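## Stuffed toys: sorting and storing

Vacuum plush toys with the brush attachment before they go in a box. Spot clean stains with dish soap and cool water, then air dry for 10 hours.

Skip plastic bags, which hold damp. Yee-man Tsai adds a cedar block and checks hers each November.

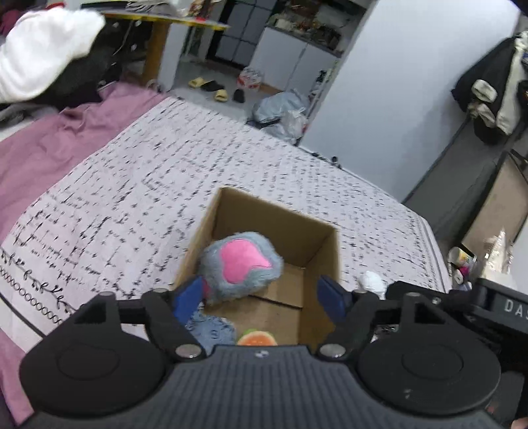 Shaggy plush mats down if it's squeezed, so fill a box loosely. A plain cardboard box with an open top works well, and the bed is a good height for sorting. Put round toys like the citrus slice beside the fluffy ones.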